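May, sim lab open day, 1:15 pm

Room warmed up early. Huiling had the Brelstead build loaded on both screens and the first visitors came straight over (Ellery people, lots of questions!). I ran the wrist view and the two-arm view for them. 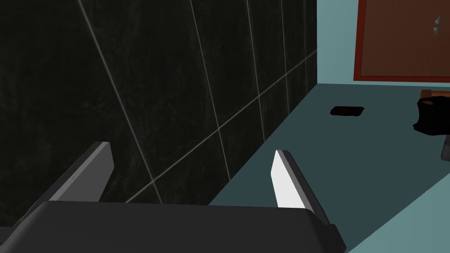
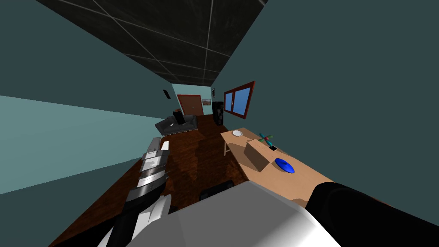 Both rendered, both in the living room set.

2:30 pm, second group

Kaiwen took over the talking, thank goodness. Group of 27, so we split them. Someone asked if the tilt makes people queasy - a bit, yes. Malathi wants the frame rate log from run 115, must send it tonight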